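Speaker notes: Giving an old desktop another few years

(Wait for the latecomers, mention the tea.)

Good evening, everyone, and thank you for coming out on a Thursday. I'm Brenda Orellana, and I've been taking old office computers to bits since I was far too young to be trusted with a screwdriver. Tonight is about what's inside the big black box under the desk, and how much of it is still worth having.

Start with the Dekov story (keep it short this time!). They had 447 desktops headed for the skip, and Benjamín Olivares and I went through them over one very long August. We kept 80 complete machines and filled shelf after shelf with memory, drives and power supplies.

Slide 2. Before opening anything: switch off at the wall, pull the lead, press the power button once, then lay the tower on its side with the removable panel facing up. Please don't work on carpet. I did for years, and I still wince.

Slide 3. What to look for once the panel is off.

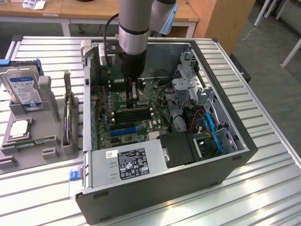

I always begin with the memory, as it's the friendliest job in the whole case. Open the clips, lift the stick straight up, and put it somewhere you'll find it again. A tray with proper recesses is lovely if you have one, and an egg box did me very well for ages. Processors want more care: hold them by the edges and lay them flat.

Hard disks next. Ask for a show of hands on who wipes theirs first, and be kind about the answers.

Power supply: leave it closed, always. Swap the whole unit if it's faulty.

(Pause for questions, then pass round the sign-up sheet for the Evau repair evenings.)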